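Home | Parties | Days Out | Ask Vi | Contact

Third birthday party safety checklist, with my comments

Last updated: September

My middle one turns three soon and I've booked the hall at Drallelville again, so I've dug out the list I used for his sister and gone through it properly. I'm Hạnh Vi, if you're new! The ticks are from my walk round on Tuesday. Pinch whatever's useful.

THE HALL

Front door closes by itself -- YES. It does, but slowly, and a three-year-old could be through it and in the car park before it clicks. Somebody tall is going to stand by it while people are arriving.

Fire exit clear -- NO. There were stacked chairs right across it. I've rung the office and they've promised to shift them, and I'll look again on the morning.

Radiators -- OFF, and staying off. The one under the window has a sharp corner on the bottom edge. I've put a foam strip on it.

Sockets -- OK. All high up apart from one behind the stage curtain.

Floor -- MOSTLY OK. One lifted tile near the toilets. Taped down, will need taping again because they mop it.

Toilets -- OK. Lock can be opened from outside with a coin (I tried it with my own child inside, who thought it was hilarious). Hot tap is very hot. I've asked for the temperature to be turned down and I'm still waiting to hear.

THE BOUNCY CASTLE

Hired from Firkus, same as last time. They were lovely on the phone and didn't mind me asking all my questions twice.

Test certificate seen -- YES, in date.

Anchored at every point -- TO CHECK ON THE DAY. We're putting it on the grass out the back, so it'll be proper stakes. If it's windy it doesn't go up, and I've already warned the birthday boy, who did not take it well.

Mats at the open side -- YES, included in the price.

Grown-up watching all the time -- ROTA DONE. Fifteen minutes each, then swap. I did a whole hour by myself at his sister's party and by the end I was looking at it without seeing it.

Shoes, glasses and hair slides off -- there'll be a box. Big ones and little ones take turns, no mixing, even if they're cousins. Especially if they're cousins!

FOOD TABLE

Allergies asked for -- YES, on the invitation, and I'm chasing the three families who haven't replied. We've got one nut allergy and one egg. The cake is coming from Đỗ, the bakery by the station, and they've written down every ingredient for me.

Grapes and cherry tomatoes -- cut lengthways, into quarters. Please don't let a kind auntie put out a bowl of whole ones. Same for the sausages.

Popcorn, marshmallows, boiled sweets -- NOT on the table. I know. The older children can have theirs in the going-home bag.
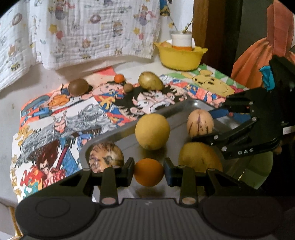 Drinks are all in lidded cups, and anything hot for the grown-ups stays in the kitchen with the hatch down. Knives stay in there too, as I'll be doing all the cutting up before the doors open. Fruit is the bit I always leave too late -- even a small orange like the one held over that steel tray wants peeling, the pips taking out and the segments chopping up for this age. I do mine the same morning and keep it covered in the fridge.

PRESENTS

Now, this is where I've got strict. His sister's pile was ridiculous, and half of it needed a screwdriver or a warning.

Age label read before opening -- one parent on this job. Anything marked not for under threes gets a second look from me as well, because his baby cousin will be crawling about in the middle of it.

Button batteries -- compartment must need a screwdriver to open. If it doesn't, it goes up on the high shelf and we have a think at home.

Balloons -- foil ones only, from Flostar, tied to the weights. Burst bits of the rubber sort are a choking risk and I can't chase them round a hall.

Ribbon and packaging -- straight into a bin bag, and the bin bag goes out to the car.

FIRST AID

Kit -- restocked, on the kitchen windowsill. Plasters were down to two.

Hall address written out big by the door, in case anyone has to ring for help. I can never remember the postcode in a flap.

STILL TO DO

Chairs off the fire exit. Hot tap. More tape. Ring Firkus about what time they're coming.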